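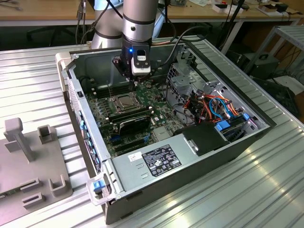 How many times do you have to show a robot a job before it can have a go on its own?

More often than you would show a person, and the number depends mostly on how tidy your demonstrations are. Ours were untidy, so we needed 200.

## What we set out to do

Our project, filed under the name Flekside after a long argument, was to teach one arm to handle memory modules inside a desktop computer. We wanted to compare two ways of showing it the job. In the first, you take hold of the arm and push it through the movement yourself. In the second, you sit at a desk with a hand controller and drive it from there, watching a screen and trying not to breathe.

The job had two parts: take a module out of its slot in the motherboard, and put one in. We planned to do both in equal depth. We did the first part in depth and the second part in May, in a hurry.

## Guiding by hand

This was the method everybody wanted to try and the one everybody got tired of first. The arm will let itself be pushed, but it has opinions near the end of its reach, and a tower on its side gives you very little room for your knuckles. Moving it down towards the slots is easy enough. Getting the fingers lined up with a module while your own wrist is bent the wrong way is less so.

There was also a problem we should have seen coming. When you guide the arm by hand, your hand is in the recordings. Katalin Gulyás noticed that our first trained model slowed down at exactly the point where she used to change her grip. It had learnt her pauses very faithfully. We cropped what we could and recorded the rest again.

## Driving by remote

The remote sessions were slower per attempt – 30 seconds on a good run, against 17 by hand – but the recordings were cleaner and we threw fewer of them away. The main difficulty was depth. On a screen, a finger just above a slot and a finger pressing on it look much the same, and one of us (the other one) found this out on a module that has since retired.

We used the Edard controller from the teaching lab. Its left trigger sticks a little. If you borrow it, open the gripper early.

## Results

We trained one model on each set, 200 demonstrations apiece, and ran 700 trials in all. The remote set did better at removing modules. The two sets were equally poor at putting them back, usually because the module went in at a slight angle and the arm carried on regardless, with great confidence.

Mixing the two sets helped a little. Dr Halász suggested this in the first week and has been very decent about it.

## What we would change

- Fix the tower down properly from day one. We lost a whole batch to a case that had crept sideways between sessions.
- Have the same person do both methods, so the comparison is fair.
- Write down which attempts failed as they happen. Sorting them out afterwards took longer than recording them.
- Start the insertion part before May.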